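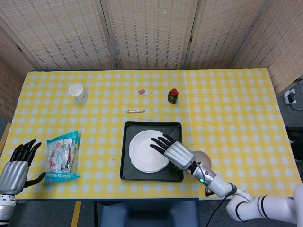

Hello, and thanks for stopping by. If you paddle, row or sail anything small and have ever stood at a boat ramp wondering whether the bay would be kinder after lunch, you're the sort of person this collection was made for. It holds 587 session logs from Plesura Bay, nearly all of them sea kayak trips, with a sprinkling of surf ski and the odd open canoe. They began life as scribbles in the notebook that lives in the clubhouse drawer at Lokis Point, and I've typed them up over more winter evenings than I'd like to admit.

Current release: 16 May 2024

## What's in the folder

- `sessions.csv` - one row per outing, the main file and the one you probably want
- `launches.csv` - the 6 launch spots, with a short note on parking, mud and how far you'll be carrying your boat
- `wind_words.csv` - a lookup table for the way people at our club describe wind (more on that below)
- `notes/` - the longer stories, as plain text, named to match the session ID

Everything is UTF-8. Please keep it that way when you save, or the accent in Tóth Reach turns to porridge and the launch names stop matching.

## Columns in sessions.csv

| Column | Type | What it means |
|---|---|---|
| `session_id` | text | Never reused, even if a row is withdrawn |
| `launch` | text | Matches a name in `launches.csv` |
| `craft` | text | `kayak`, `ski` or `canoe` |
| `start_local` | time | When the boat touched the water, as near as the paddler remembered |
| `distance_km` | number | From a watch or GPS if there was one, blank otherwise |
| `wind_word` | text | The paddler's own word, tidied for spelling only |
| `tide` | text | `in`, `out`, `slack` or blank |
| `swim` | yes/no | Whether anyone ended up in the water without meaning to |
| `colour_flag` | text | The club's green, yellow or red call for the day, if one was made |

A blank means we don't know. It never means zero. I say this with some feeling, as my own first attempt at a distance chart had half the club going absolutely nowhere.

## About the wind words

Most of our paddlers have never owned an anemometer and weren't about to buy one for the sake of my spreadsheet, so wind was written down in whatever words came to mind. "Glassy", "a bit lumpy", "hat weather" and "should've stayed home" all turn up again and again. I was tempted to convert the lot to knots, but two people can sit in the same breeze and give you very different reports of it, and I thought that was worth keeping.

The lookup table gathers these into 5 broad groups, from calm to too much. The grouping is mine. If you paddle in a windier place than we do you may want to make your own, and you're very welcome to send it along so it can sit beside mine in the folder.

For a smaller part of the log there is a measured figure as well, taken from the Tivedeck, our homemade little weather post at the end of the jetty. It went in one July and has been knocked sideways by pelicans a few times, so treat its wind direction with a pinch of salt. Speed seems to have been fine throughout. Those readings sit in the notes files and haven't been folded into the main table yet.

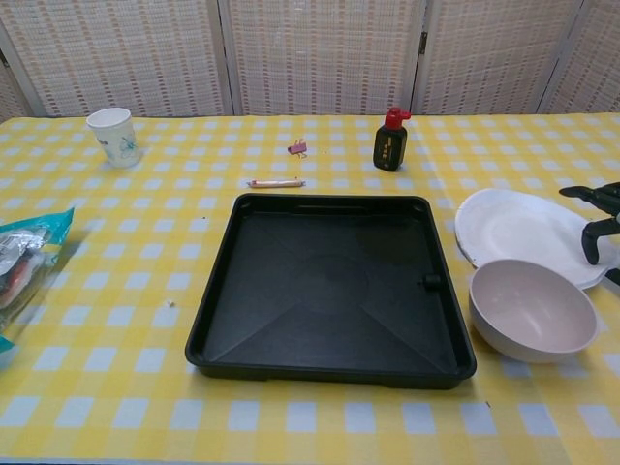
## Known gaps and wobbles

There are plenty, and I'd sooner you heard about them from me.

- **Fair weather bias.** People don't log the trips they never took. Rough days are thin on the ground, and the ones that are there were mostly paddled by our more stubborn members.
- **Winter is patchy.** The notebook got damp one year and 16 entries were too blurred to read. They have session IDs but nothing else, and I've left them in so the numbering stays honest with the paper copy.
- **Swims are under-reported.** I have witnessed at least one that isn't in there. It was mine.
- **Tóth Reach moved.** The old launch washed out and the new one is further up the channel, by the rock shelf. Both appear under the same name. Distances from there don't compare well across the change.
- **Start times like round numbers.** Half past and on the hour are far more popular than they ought to be.

## Using it

Any spreadsheet will open the files. If you're working in code, read `start_local` as local time and don't let your software helpfully shift it to UTC, which puts a good many of our dawn paddles in the middle of the previous evening.

Things people have done with it so far include a rather lovely wall chart of tide against launch, a beginners' guide to picking a morning, and a long argument over whether the eastern shore is truly more sheltered (the logs lean towards yes, the argument continues).

Please don't use it to decide whether it's safe to go out. It's a record of what some friendly people remembered once they'd had a hot drink, and it knows nothing of today's forecast. Check the marine bulletin, wear your lifejacket and tell someone when you expect to be home.

## Privacy

Paddlers' names, boat names and phone numbers were all left out when the notebook was typed up. The longer stories were included only where the writer said yes. If you recognise yourself in one and have since changed your mind, open an issue or leave a note in the drawer and I'll take it out at the next release.

## Licence and credit

CC BY 4.0. A line saying "Plesura Bay session logs, Lokis Point" is all the credit we need, though we do love to see what you've made. Corrections are welcome too, and please mention the `session_id` when you send one, as I look everything up in the paper notebook before changing a row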